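# Cire d'antiquaire Skemico, pot de 426 ml

Ceux qui nous connaissent depuis longtemps savent que nous avons hésité avant de proposer une cire de plus. Il y en avait déjà tant sur l'étagère ! Et puis Natalia Villalobos nous a apporté un pot de Skemico, nous l'avons essayé sur une vieille armoire en noyer, et l'affaire a été entendue dans l'après-midi.

C'est une pâte souple, à base de cire d'abeille et de carnauba, qui s'étale sans effort et laisse un satiné très doux – rien à voir avec ces brillants un peu durs qui marquent au moindre doigt. Elle convient aux portes, aux cadres, aux parquets peu passants et aux meubles de famille. 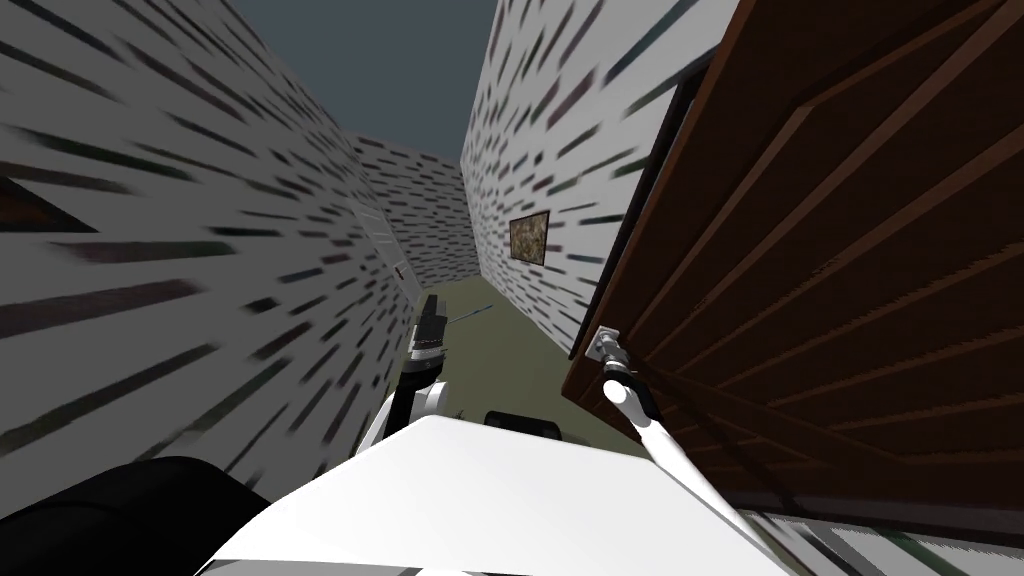

Un pot couvre une belle surface, à condition de ne pas charger le chiffon. Travaillez dans le sens du fil, laissez sécher 60 minutes, puis lustrez avec un lainage propre ou, dans les moulures, avec une brosse à chaussures bien souple (la mienne a plus de 30 ans et fait encore merveille).

**Teintes :** incolore, chêne clair, noyer, merisier
**Contenance :** 426 ml
**Référence :** 3000

Pour les bois très encrassés, passez d'abord le nettoyant Wekico, et patientez une nuit avant de cirer.
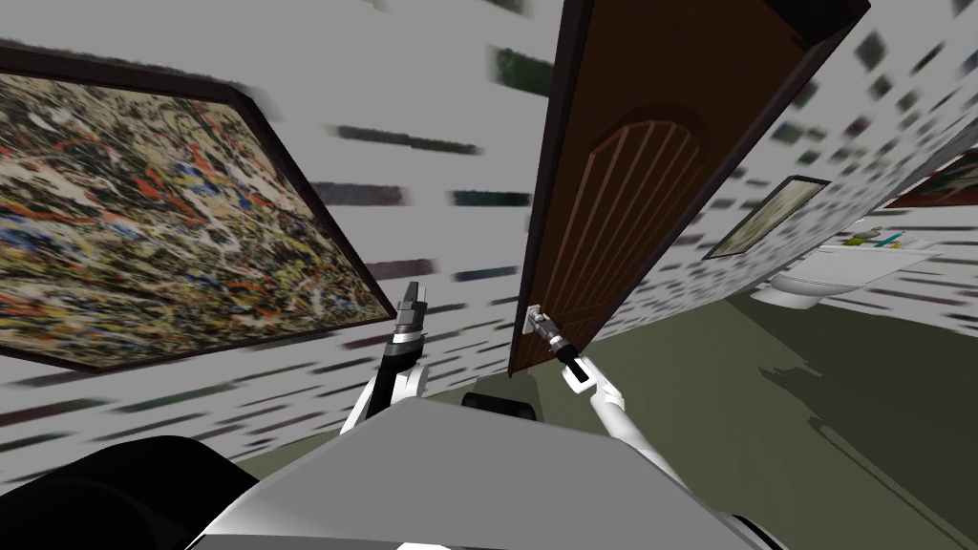
**Peut-on l'appliquer sur un bois verni ?**

Sur un vernis en bon état, la cire reste en surface et s'encrasse vite : mieux vaut un simple dépoussiérage. Si le vernis est usé, poncez légèrement avant la première couche.

Refermez bien le couvercle et gardez le pot à l'abri du gel. Pour choisir une teinte, écrivez à Shanti Pal, à l'atelier, qui vous enverra volontiers un petit échantillon sur bois.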